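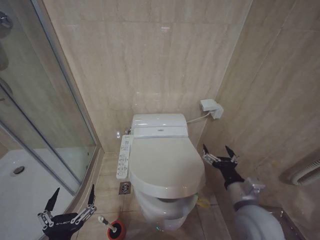

Rechercher un produit, une référence... OK

Accueil | Robots d'entretien | Pièces | Devis | Contact

Robot sanitaire Suslow à deux bras : préparer votre achat

Le Suslow est destiné aux hôtels et aux résidences qui veulent automatiser l'entretien des petites salles de bains. Avant de demander le prix, nous conseillons de bien mesurer les lieux. Entre une paroi de douche en verre et un mur carrelé, la place pour les bras est limitée, et un abattant électronique avec panneau de commande latéral demande un réglage séparé. Notez aussi les câbles et les flexibles qui sortent du mur, ainsi que les marches au sol.

Budget à prévoir :
Visite et relevé des pièces : 289 € par site
Jeu de doigts de rechange : 122 €
Contrat d'entretien annuel : 3254 €
Le robot lui-même est proposé sur devis, en achat ou en location.

La formation du personnel dure sept heures et se fait chez vous. Elle est comprise dans le contrat annuel, mais pas dans la location courte.

Pour un devis, écrivez à Siham Belkadi en indiquant le nombre de chambres et le modèle des toilettes. Les commandes avec option Ninh sont livrées séparément.

Tarifs mis à jour le 30 oct. 2020, hors taxes.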